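Laundry Tips: Which Steps Can a Machine Take Over?
Updated Jun 8, 2025

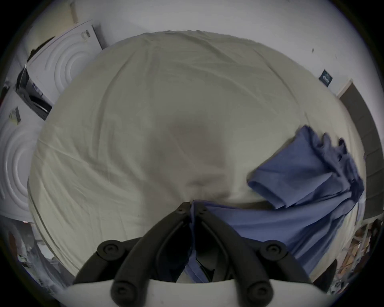

Marisol Zavala wrote in to ask why a gripper that can pinch a sheet still can't fold one. Pinching needs a single contact point. Folding needs two corners, and a bunched sheet hides them.

Sorting: pull garments off the sheet before any folding attempt. Two-finger grippers often pick up both layers.

Grip: pinch a raised fold. Flat cloth slips.

Hems: start at a hemmed edge and follow it to the corner.

Time: in our Premville trials a flat sheet took 291 seconds by gripper. Towels were faster, with 3 failures in 100 tries. Fitted sheets were dropped from the test in December.

For now, fold sheets by hand.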